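Review: Plirance degree audit software, March release

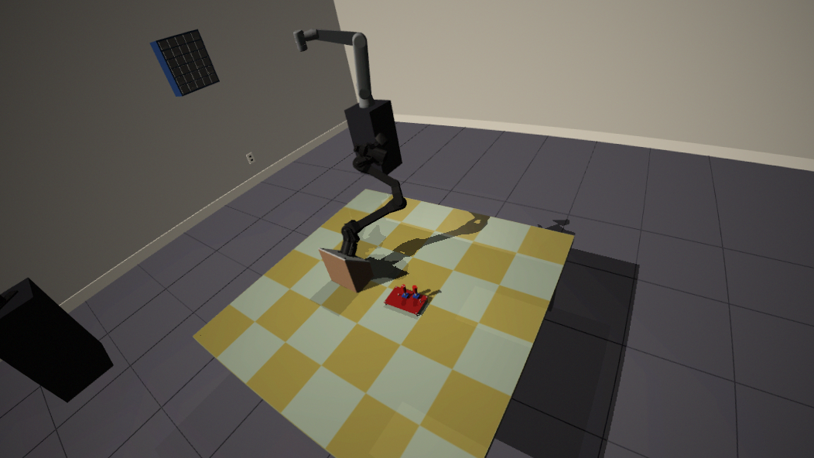
Does Plirance handle transfer credit correctly? Mostly, provided the registrar loads the equivalency table before students are added.

I ran 439 transcripts from a small liberal arts college through it. Plirance matched 297 without manual edits. The rest needed a course code corrected or a waiver entered. Cross-listed courses were counted twice in 4 cases.

Reports export cleanly to Hepburn. Advisor permissions are too coarse, and the search box ignores middle names.

Reviewed by Ewan Imrie, October 16, 2025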